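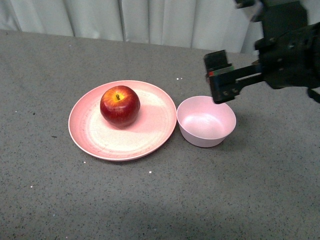

Llevo desde octubre usando Skuker, el planificador de agarres de Hanex, como sustituto del que escribimos en casa hace tiempo. Es software de pago, se instala sobre Linux y se encarga de tres cosas: segmentar los objetos, proponer poses para la pinza y calcular la trayectoria del brazo. La prueba que más repito es sencilla de montar: una manzana roja en un plato rosa y, a la derecha y casi pegado, un cuenco pequeño vacío. Parece fácil, pero el hueco entre las dos piezas es mínimo y el color es casi el mismo, así que un segmentador flojo las funde en un solo objeto.

Skuker las separa bien casi siempre. En 433 ejecuciones las juntó 2 veces, ambas con la luz baja. Con la manzana no hubo ningún fallo de detección. Lo que sí hace es tomar por objetos las motas blancas de la mesa si se deja el umbral de tamaño que viene de fábrica. Hay que subirlo a mano en el fichero de configuración y reiniciar el servicio, porque el cambio no se aplica en caliente.

La planificación es lo mejor del paquete. Las aproximaciones al borde del cuenco son limpias y el cálculo tarda 187 milisegundos de media en mi equipo, un sobremesa corriente con una gráfica de hace dos generaciones. Yakubu, que es lo que usábamos para comparar, tardaba bastante más y a veces proponía giros de muñeca absurdos para mover la pinza un palmo. También se agradece que el visor muestre las poses descartadas con el motivo: colisión, alcance o apertura insuficiente.

La parte floja es la calibración entre cámara y brazo. El asistente pide una secuencia de posturas fija, no deja saltarse ninguna y, si una falla, se vuelve al principio. Duarte Coelho, con quien comparto laboratorio, acabó escribiendo un script aparte que guarda las posturas válidas. Se lo mandamos a soporte y Abrehet Bogale nos contestó esa misma tarde: lo están mirando, sin fecha.

La documentación es correcta en la API de Python y pobre en C++. Varios ejemplos no compilan con la versión actual – el de colas de tareas, por ejemplo, llama a una función que ya no existe.

La licencia cuesta 1,000 euros al año por puesto. Para un taller con un solo brazo es mucho, y ahí miraría antes Oltitz, que es más lento pero gratuito. Nosotros vamos a renovar. Le pongo un notable, con la calibración como asignatura pendiente para la próxima versión.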